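Full house for the open day at Fidbridge

2 September 2024
By Su-chen Yang

If you drove past the old Poulain building on Saturday morning and wondered why there were cars parked all the way down to the creek, it was the robotics workshop's open day, and I am happy to report that the whole town seemed to have had the same idea at the same time.

The Fidbridge workshop has been running out of the back half of the Poulain building since June of last year, and apart from the sign on the roller door most of us have had very little notion of what goes on in there. I had pictured sparks and welding masks. What I found was a big, bright room with a good many computers in it, a kettle that never got a moment's rest, and a team of very patient people who must have explained the same things over and over and still sounded pleased to be asked.

By closing time 117 visitors had signed the book at the door, which beat the organisers' own guess by a wide margin (they had printed 40 programs, and mine was shared with a family of five). The sausage sizzle out the front was run by the netball club and sold out before noon, so if you missed out on an onion one you have my sympathy. I missed out as well.

The main attraction was Oso, the workshop's two-armed household robot, and the demonstrations were held on the hour in the front room with chairs set out in rows. Doğukan Yazıcı, who leads the software side, did most of the talking. He began with the real arms on a bench, opening and closing the grippers so that everyone could hear the little whirr they make, and then invited children up to hand over a tennis ball. There was no shortage of takers. One small girl in gumboots handed the ball over, took it back, and went to the end of the line to do it again, and I believe she managed this four times before her grandfather noticed.

After that the blinds came down and the second half of the demonstration moved to the big screen, where Oso does most of its practising. I will admit I was a bit doubtful about this part, having come to see a machine and not a movie, but it ended up being the bit I talked about all the way home.

Before a new chore is tried out in the workshop, the team builds a room on the computer, furniture and all, and lets a simulated robot have a go at it there. The program they use for this is called Stovis and it was written in the building. A room can be set up, tried, wiped and set up again with the furniture somewhere else, as often as anyone likes, and nothing gets broken except the occasional evening.

"People think we spend our days with screwdrivers," Mr Yazıcı told the eleven o'clock crowd. "Mostly we spend them moving a cupboard a little to the left and seeing if the robot still knows what to do."

He was frank about how slow it can be. Drawers, he said, have given them more grief than anything else in the house. A person opens one without a thought, but a robot has to work out where the front is, where to put its fingers and which way to pull, and then has to do it all again from a different angle. He told us the team had ticked off 114 practice rooms so far, with 17 more being built over the spring, and that there are three chores he would like Oso to manage properly before anyone gets carried away with a fourth. Those are opening and closing drawers, clearing a table and putting away the shopping. My own household could use help with all of them.

The view on the screen is the robot's own, looking out over its white body with an arm on either side, and it takes a minute or two to get your bearings. The practice room we were shown had grey walls, a brick-patterned ceiling in dark reddish brown, and a little teal cabinet that several people said they would be glad to have at home. The left gripper was pointed toward the cabinet's brown lower drawer while the right one pointed upward with its fingers open, close by the corner of a pale table. A gentleman behind me wanted to know about the long curved silver blade lying on the tabletop, and a lively discussion followed about what each of us would and would not leave lying about if there were a robot in the house. I gather a few kitchen benches were tidied on Saturday night.
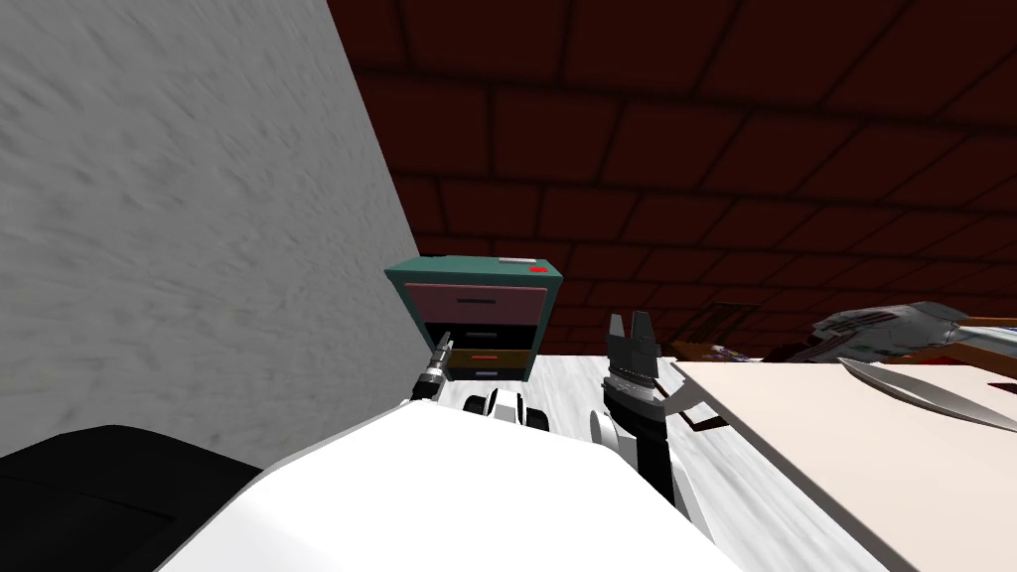
Questions from the floor

The questions went on well past the allotted time and nobody seemed to mind. A retired nurse asked whether a machine like Oso might one day help people stay in their own homes for longer, and Mr Yazıcı said that was the hope that had got him into the work in the first place, though he would not be drawn on when. He has an aunt who finds low drawers hard going, and he said he thinks of her often when a test goes badly.

One of the high school students asked how you get a job doing this. The answer was longer than I can do justice to here, but the gist was to keep up the maths, learn to build something with your hands, and come and knock on the door. The workshop takes students for a week of work experience each term, and there was a clipboard going around for names. It had filled up and been turned over by the time it reached my row.

There was also a question about noise, from a neighbour in the street behind, and it was answered just as kindly as the rest. The delivery trucks will be using the creek side entrance from next month, which should be a relief to everybody with a bedroom at the back.

I stayed on for a cup of tea afterwards and was given a turn at the controls of the gripper on the bench. I am sorry to say I dropped the tennis ball, picked it up, and dropped it again - and was told very cheerfully that I was in good company.

The workshop hopes to hold another open day in the new year, with more chairs and a good deal more printing. Anyone who left behind a navy blue child's cardigan or a pair of reading glasses in a tartan case can collect them from the front desk on weekdays between nine and four. School and community groups who would like to arrange a visit before then are welcome to ask at the desk too, and the team requests that you mention the size of your group so they can put enough mugs out.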